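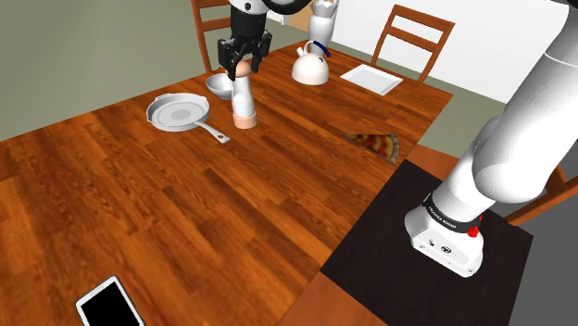

A reader wrote in to ask whether oil is any good on a table that gets used every single day, or whether I'd just end up redoing it forever. Fair question! I have oiled the same dining table every June for years, and I'd pick it again over varnish, mainly for how easy it is to fix. A scratch in varnish means stripping the lot. A scratch in oil means ten minutes with a scrap of sandpaper and a rag.

So, how I do it. I use Nolivell hardwax oil, the clear one, in the small can. Danish oil works too (I used Storach for a while and liked it fine, it just smelled stronger than I wanted in the kitchen).

First, clean the table. I mean properly — warm water, a drop of dish soap, a cloth you've wrung out hard. Crumbs hide in the seams between boards, so run an old toothbrush down those. Then leave it overnight. I once skipped this and sealed a line of toast dust in for a whole year.

Next comes sanding. If the old finish is only dull, go over it by hand with 180 grit and then 240. If you have rings or sticky patches, start at 120. Always sand with the grain. Going across it leaves little scratches you won't notice until the oil hits them, and then you'll notice nothing else. Vacuum, wipe with a barely damp cloth, let it dry.

Now the oil. Stir the can, don't shake it. Pour a puddle the size of a cookie on the wood and spread it with a lint-free cloth, working down the length of one board at a time. It should look thin, almost stingy. My first try I slapped it on like sunscreen and it stayed tacky for 3 days.
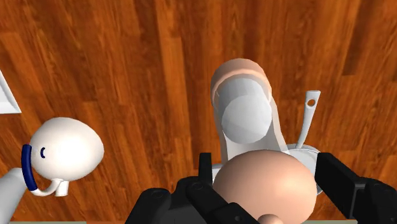

Plank grain seen from straight overhead.

Wait 15 minutes, then wipe off everything that hasn't soaked in. Use a clean cloth and keep turning it. Get down low and look across the table toward a window; any wet streaks will show up as shiny lines. Let it cure overnight and do a second coat the same way. I stop at 2 coats on the top and one on the legs.

Please, please be careful with the rags. Oily cloths can heat up and catch fire by themselves if you ball them up. I lay mine flat outside until they're stiff, or drop them in a bucket of water with a lid.

You can eat at it the next day if you go gently, but I keep hot dishes and wet glasses off until the cure time on the can has passed. After that, wipe up spills when you see them and skip the spray polish.

If one spot goes pale later on (mine always does, right where the coffee lands), rub it with 240, dab on a bit of oil, wait, wipe. By the next morning I usually have to hunt for it.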